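Storage catch-up, Nulness office, June. Started at 8, finished well before lunch for once! Present: me (taking notes, badly), Eusebio Valcárcel and the two from Ortuño.

**1. Boxes**

We agreed small parts go in cardboard and anything for the Grultolville visit goes in plastic with a lid. 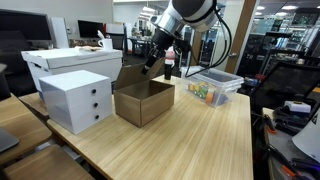

Eusebio wants labels on everything by the end of the month, and I said fine as long as he buys the tape. The white unit with the three drawers has no labels on it yet in my notes – he'll start there, then do the blocks bin.

**2. Cardboard**

Long chat, this one. Flat sheets with torn edges get recycled, sound ones are kept.
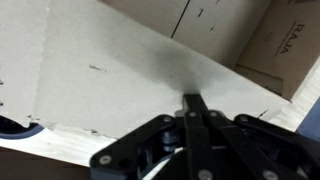
Clolodetti have quoted 56 for a new bundle, and we'll hold off until the next meeting.

**3. Blocks**

They stay in the clear bin. 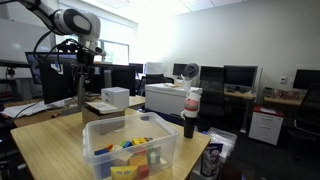
Ortuño would like to borrow them for 5 days – agreed, Eusebio to drop them off.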